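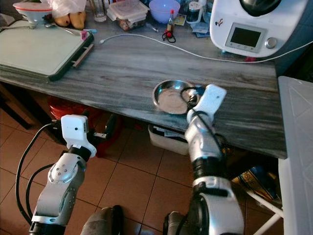
반죽을 냉장고에서 하룻밤 재우면 뭐가 달라지나요?

발효가 천천히 진행되면서 맛이 깊어지고, 차가워진 반죽은 덜 끈적여서 모양 잡기가 훨씬 편해집니다.

지난 호에 호밀빵 이야기를 짧게 썼더니 이 질문이 제일 많이 왔어요. 그래서 이번 2018년 5월 소식지에서는 냉장 발효 얘기를 좀 길게 해 볼게요. 저도 처음엔 귀찮아서 안 했거든요. 저녁에 반죽해서 그날 밤에 구워 먹어야 직성이 풀리는 사람이라(밤 열한 시에 버터 바른 빵을 먹는 그 맛을 아시는 분은 아실 거예요!) 다음 날까지 기다린다는 게 영 내키지 않았어요.

생각이 바뀐 건 Granström 빵집에서 하는 저녁 수업을 듣고 나서예요. 가르쳐 주신 Solveig Ljungberg 선생님이 같은 반죽을 당일에 구운 것과 하룻밤 재운 것, 두 덩이를 썰어서 아무 말 없이 돌리셨는데요, 재운 쪽은 껍질에 자잘한 기포가 올라와 있고 씹을수록 고소했어요. 당일 구운 빵도 맛있긴 했어요. 그런데 손이 자꾸 한쪽으로만 가더라고요.

제가 요즘 하는 방식은 이래요. 밀가루는 Gernberg 강력분에 통밀을 조금 섞고, 물은 좀 질다 싶을 만큼 넣어요. 손으로 대충 뭉쳐서 60분 두었다가 소금을 넣고, 그다음부터는 생각날 때마다 가장자리를 당겨서 접어 줍니다. 처음엔 죽처럼 퍼지던 게 접을 때마다 탱탱해지는데, 저는 이 과정이 제일 재미있어요. 부풀기 시작한 게 눈에 보이면 뚜껑을 덮어서 냉장고로 보내고요. 두 배가 될 때까지 실온에 두지는 마세요. 냉장고에 들어간 뒤에도 속까지 차가워지는 데 한참 걸리고 그동안 계속 부풀어요.

시간은 저희 집 냉장고 기준으로 16시간이 딱 좋았어요. 13시간에 꺼냈을 때는 맛이 조금 심심했고, 꼬박 이틀을 둔 적도 있는데 그땐 시큼한 데다 반죽이 힘없이 퍼져서 그냥 납작한 팬에 올리브유를 잔뜩 두르고 구웠어요. 그건 그것대로 식구들이 싹 비웠고요. 냉장고마다 온도가 다르니까 처음 한두 번은 꺼낸 시각을 적어 두시는 게 좋아요. 저는 냉장고 문에 종이를 붙여 놓고 적는데, 남편이 거기다 자꾸 우유 사 오라는 메모를 써 놔서 지금은 거의 장보기 목록이 됐네요.

꺼낸 반죽은 차가울 때 바로 모양을 잡으셔도 돼요. 실온에 한참 뒀다가 만지면 도로 끈적해져서 덧가루를 자꾸 뿌리게 되고, 그러면 속이 퍽퍽해지더라고요. 모양을 잡은 다음에 천을 덮어 쉬게 하고, 손가락으로 살짝 눌러서 자국이 천천히 올라오면 오븐에 넣습니다. 자국이 금방 튀어 올라오면 조금 더 기다려 주세요. 오븐은 넉넉히 미리 달궈 두시고요.

Prullcombe 사시는 독자분이 이스트 양도 줄여야 하냐고 물으셨어요. 네, 저는 당일에 굽는 반죽의 절반만 넣어요. 천연 발효종을 쓰시는 분들은 평소 양 그대로 해 보시고 너무 시다 싶으면 그때 줄이시면 되고요. 또 한 분은 단팥빵 반죽도 되는지 궁금해하셨는데, 설탕과 버터가 많은 반죽도 됩니다. 다만 꺼냈을 때 꽤 단단하니 성형하기 전에 잠깐 꺼내 두세요.

6월 호에는 Volside 장터에서 사 온 호밀가루로 구운 이야기를 쓸 생각이에요. 첫 덩이는 벽돌이 됐고 두 번째는 먹을 만했는데, 그사이에 뭘 바꿨는지는 그때 자세히 적을게요. 냉장 발효를 해 보신 분은 몇 시간이 제일 입에 맞았는지 답장으로 알려 주세요!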